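Trestia adds pen-and-cup task to its desk tidying set

December 12, 2019

Trestia has added a short pen-and-cup task to its desk tidying set, the collection of small household and office jobs it has been writing up since March. The new task covers one item of stationery and one open container on a flat, covered table top. It brings the number of written task sheets in the set to 298.

The sheet specifies a rectangular table with a white board laid over the top and taped down at the left and right sides. A plain pale surface was chosen after comparison with bare wood and with a printed desk mat supplied by Kundix. On the mat, the pattern made it harder to judge where the end of a thin item lay. On bare wood, light items stood out less well at the edges.

The container is a black mesh pen cup with a solid rim. It stands near the middle of the board and is not fixed. The item to be put away is a slender white pen, laid flat within reach of the right hand. The start angle is left to the person doing the task and is changed between attempts. The sheet asks that the pen should not start in contact with the cup.

An attempt ends when the pen is upright or leaning inside the cup and both hands are clear of it. If the cup tips over, the attempt is noted as failed and the layout is reset. If the pen rolls off the board, it is put back and the attempt is started again under the same number. Each session is limited to 400 attempts, with a break of 5 minutes after every block.

Earlier tidying sheets used a wide plastic beaker. According to the notes published with the task, the beaker was too forgiving: its mouth was broad enough for a pen to be dropped in from almost any angle. The mesh cup is narrower and lighter, so a careless approach is more likely to move it. Umov, which prepared the beaker sheets, will keep them available under their old numbers.
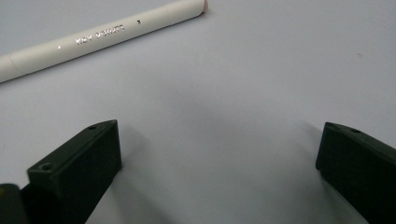
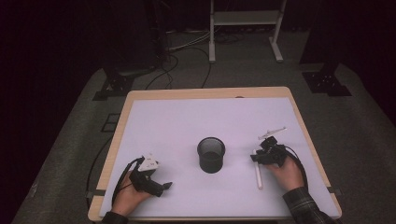
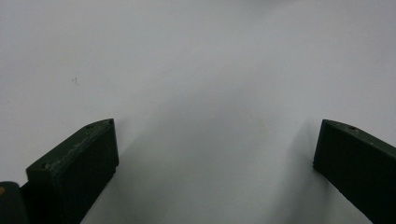
Related sheets

Three further sheets use the same covered table. The first replaces the pen with a short ruler. The second adds another cup, and the item must go into the one named at the start. The third reverses the job, with the pen taken out of the cup and laid parallel to the near edge of the board.

A translated version of all the stationery sheets is being prepared by Mạch and is due in March. Sheet numbers will be the same in both languages. Corrections to the current text should quote the sheet number and the line concerned.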